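Paid participants wanted: handling bread, card and other everyday items

Keogh is looking for people to take part in table-top sessions at our Trullach rooms from April. You will sit at a table and pick up, move and put down ordinary things: a slice of white bread, a plastic bag, a yellow card. No experience is needed.
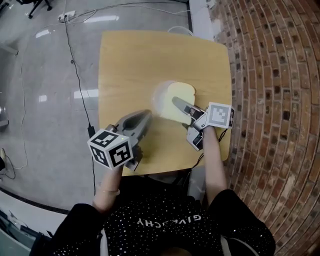
Sessions last two hours, with a break after the first. Most people come for 9 sessions. Tell us beforehand if you have a wheat allergy or any trouble with your wrists or hands. Bracelets and long sleeves are fine.

We have 200 places. Payment is made by bank transfer at the end of each month, and bus fares from Puvside are refunded if you keep the tickets. 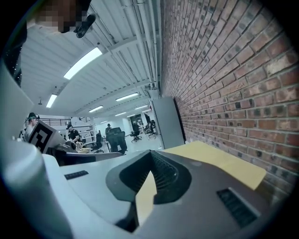

Page 9

You must be 18 or over and able to sit for an hour at a time. Left-handed people are very welcome. To apply, write to the Keogh office in Trullach with your name, a phone number and the days you can manage, quoting reference 842.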